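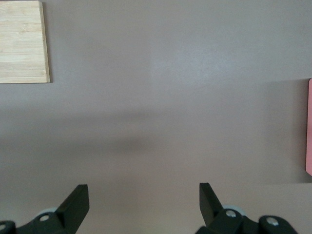 Week 7: reading a cross-national opinion survey

Okay, so last time we got as far as sampling, and I promised we'd get to question wording before the break. I'm going to use the Lestano survey again, mostly so you don't have to learn a new codebook (you're welcome!).

Look at item 128. It asks people how much confidence they have in the national courts, on a four-point scale. The next item asks the same thing about the army. When I first taught this I lumped the top 2 answers together and called it "trust," and Ginette Caron, who ran the fieldwork, wrote me a very polite note about it. "Some confidence" is a pretty lukewarm thing to say out loud to a stranger at your door, and in a few languages it comes out lukewarm-to-negative. So please report the two answers separately first, then combine them if you still want to.

Second thing: the "don't know" column. One region had 605 interviews, and a big chunk of people there skipped the army question but happily answered the one on courts. I'd want to know why before I wrote a word about support for the military!

For next class, read the Limsakul chapter on refusals and bring one table you find confusing. Short is fine.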